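Dresa Table Arm – Set-up Guide
Section 4: Bringing the arm into a staffed dining room
By the Plikum documentation desk. Last revised in September.

We use cookies to remember your language and the last section you read. Accept all | Manage settings

Section 4 covers the period between the arm being bolted down (Section 3) and the first shift on which it clears tables on its own. It is written for the shift lead. Some of the steps concern the arm and some concern the rota, and both kinds should be signed off before you move to Section 5.

4.1 Before you start

You will need:

– the site key and the stop pendant
– the printed object list for your room
– access to Tindar, the simulator supplied with the arm
– the current rota, with names
– two members of staff who normally work the room

CAUTION: Do not run Section 4 during service. The arm must not move while guests are seated at its table.

4.2 Agree what the arm will and will not pick up

1. Print the default object list from the Dresa console.
2. Go through it with the two members of staff. Strike out anything that does not turn up in your room and write in anything that does. Guests leave books, phones and gloves behind, and these need a line each.
3. Mark every item A (arm), P (person) or L (leave and call).
4. Enter the marks in the console under Room > Objects and save.
5. Pin the marked sheet where staff can read it.

NOTE: Guests' belongings are marked L by default. You can change this to P. You cannot change it to A.

NOTE: Unwrapped food is marked P by default. If you change it to A, set grip force to Soft for each food item separately. The global Soft setting does not carry over to items added by hand.

Allow time for step 3. At most sites the discussion is longer than the data entry. People who have cleared tables for years will tell you things the list does not know, such as which bottles come back half full and which bowls are stacked wet. Write these down even where there is no field for them. The Comments box takes 72 characters per item.

4.3 Change the rota

The arm takes over lifting and carrying to the side station. It does not wipe, lay, greet, refill, or notice that someone has been waiting. The hours spent on those jobs usually go up in the first weeks.

1. For each shift, name one person as attendant. The attendant carries the pendant and answers calls from the arm.
2. Do not give the attendant a section of tables for the first 12 shifts.
3. Write the attendant's name on the rota. "Whoever is free" is not accepted by the console.
4. Rotate the role. The same person should not be attendant on consecutive shifts unless they have asked to be.
5. Tell staff in writing whether hours will change, and if so from when. If you do not know yet, say that.

CAUTION: Do not cut the number of people on shift until Section 7 has been signed. The arm stops and waits when it is unsure – if there is no one to answer it, the table stays as it is.

NOTE: Time spent as attendant is working time and should be logged under the normal pay code. The console's activity log records what the arm has done. It is not a record of how hard anyone was working and should not be used as one.

4.4 Walk the floor

1. With the arm powered down, have everyone on the shift walk their usual route past the table, carrying a tray.
2. Mark the reach line on the floor with the tape supplied.
3. Walk the routes again. Where a route crosses the line, move the route or move the chair. Do not move the line.
4. Check that the pedestal is clear on all sides you need for cleaning. Crumbs gather where it stands close to a table leg.
5. Press the stop on the pendant, then ask each person to press it. Everyone on the rota must have done this once, including kitchen staff who only pass through.

The pendant stop needs a firm press. New staff tend to tap it. If the console does not show STOPPED, it has not been pressed.

4.5 Rehearse in Tindar

Rehearsal is done on screen, with the arm in the room switched off. Use the same two members of staff as in 4.2.

1. Open Tindar and choose the room template nearest to yours. Wall colours and pictures do not matter. Table height and chair positions do.
2. Set the pedestal position to match your own installation.
3. Place items from your object list on the table. Make it untidy. A neatly laid table tells you very little.
4. Include at least one item marked L and one that is not on the list at all.
5. Switch to the overview camera and check that the arm can reach the table without passing over a chair that will be occupied.
6. Select one A item and press Grip. Switch to the wrist camera.
7. Look at the item between the fingers. Ask the staff whether they would be happy to see it held like that in front of a guest. If not, lower the force or change the mark to P.
8. Repeat for every A item, food last.
9. Run the full clear at 40 per cent speed and let the staff call the stops.
10. Save the session under the name of the shift, not the name of the person.

If Tindar reports "No grasp found", rotate the item and try once more. If it reports it again, mark the item P and carry on. It can be looked at later.

NOTE: A good rehearsal is not permission to skip the supervised shifts in Section 5. Simulated tortillas do not tear in the way real ones do.

Wrist camera, wrap held upright between the two fingers:

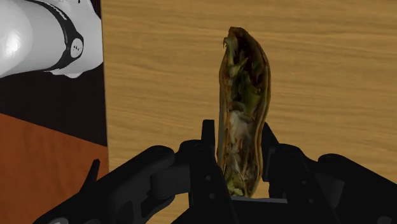
Overview camera, mixed table with bread, bottles, a mug and a book:
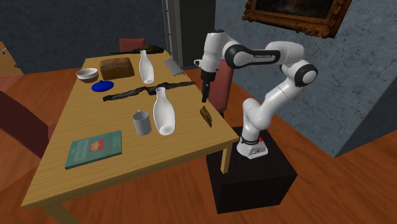 Comments on this section (1)

Ryota Tamura: We did 4.2 to 4.5 at Nông over a couple of quiet afternoons and I would put 4.3 first. My lot wouldn't talk about bowls and bottles until they knew what was happening to their hours, and I couldn't blame them. Once that was in writing the object list went quickly. Also, please make the Comments box longer. We are now on our second month and being attendant is the job people swap to get out of – it's a lot of standing and waiting to be called, and then two calls at once. Giving them the window tables back helped.

Contact Plikum support | © Plikum, all rights reserved | Back to top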